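How to Plan Your Panel Schedule for Gritdale Comic Weekend

Updated November 2, 2021

The Gritdale program lists more panels than one person can attend, and the popular ones overlap. The steps below produce a one-page schedule with a fallback for every slot. Allow an hour for the first pass.

Before you start

You need the program grid, the room map, and a spreadsheet or a sheet of ruled paper. The grid was released in October and has been revised since, so download it again if your copy is old.

Step 1. Mark the fixed items

Enter anything with a set time first: photo sessions, signings, and portfolio reviews. These are booked in advance and cannot be moved on the day. Block out 10 minutes on each side for walking.

Step 2. Rank the panels

Give each panel a number from 1 to 4. A 1 is a panel you would wait in line for. A 4 is a panel you would attend only if you were already in the room. Do not give more than one panel per time slot a 1.

Step 3. Check room sizes

Oakley Hall seats 600. The Sirnik Room seats 265 and fills early for television casts and writers' panels. Write the capacity next to each entry. 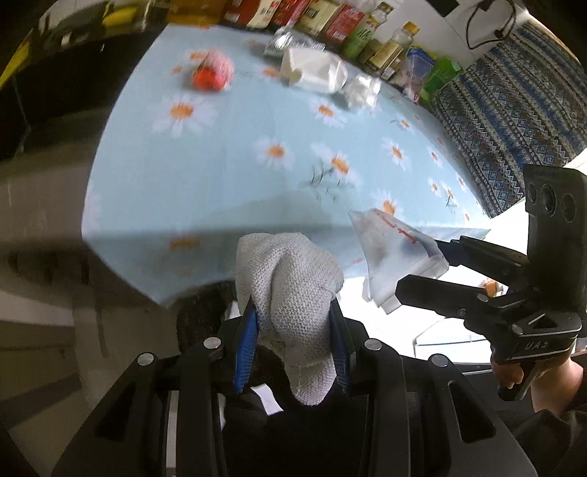
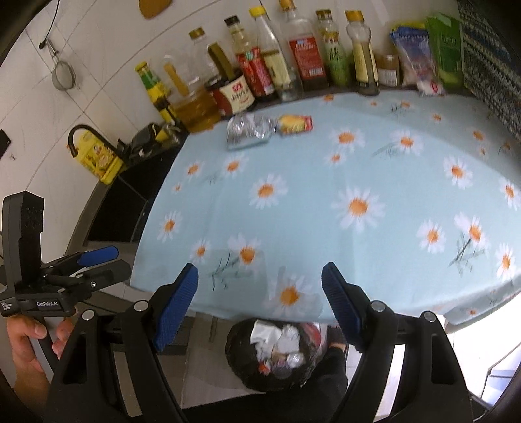 Step 4. Set arrival times

For a panel ranked 1 in the smaller room, plan to be in line one full panel ahead. Rooms are not cleared between sessions, so people already seated may stay for the next one. If the session before yours is ranked 3 or better, attend it and keep your seat.

Step 5. Assign a fallback

Each slot needs a second choice on the same floor — the stairs by Drirkley Lounge are one-way during peak hours. A screening works well as a fallback, as late entry is allowed.

Step 6. Copy to paper

Phone reception inside Oakley Hall is poor. Print the final sheet or copy it by hand, with room names written out in full. Check it against the notice board at the main entrance each morning and cross out any canceled sessions.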